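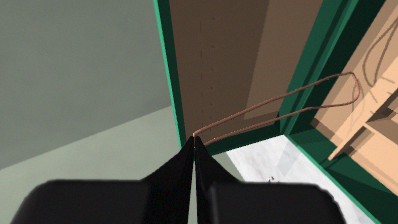 Wora simulator, gripper view: the fingertips hold a copper-colored cord loop next to the green cabinet.

Wora 36, the rope and cable add-on from Brunitz – tested on my own desk machine

I have used this tool since July for planning tests with soft objects. Cord is difficult for most simulators, but the loop bends in a believable way and its contact with the fingers is stable up to 125 steps per second. Above this it starts to shake.

The planner is weaker. In 40 runs it reached the goal in 30, and the error messages did not help me to understand the others. Shadows are good enough to train my perception model – I changed nothing there.

The manual is short and has old menu names. I would buy it again, but please fix the log window.

Ilídio Patrício, 2023-11-15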